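Informe de avance, septiembre. Proyecto Plundholm (restauración del archivo parroquial)
Para: Kyung-hwa Ryu

Resumen rápido. Catalogados 1,223 legajos, faltan los del desván. Lim entregó 30 cajas sin ácido, 18 ya en uso. Gidon sigue sin mandar la factura, se la reclamé otra vez. Humedad en la sala baja: pendiente presupuesto de Sillance, lo tendre esta semana.

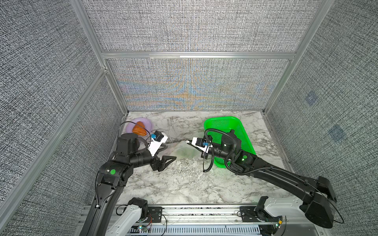 Superficie de mármol blanco con vetas grises, paneles de tela gris.

Gasto al 29 % de lo previsto. Necesitamos el segundo pago antes de encargar mas cajas.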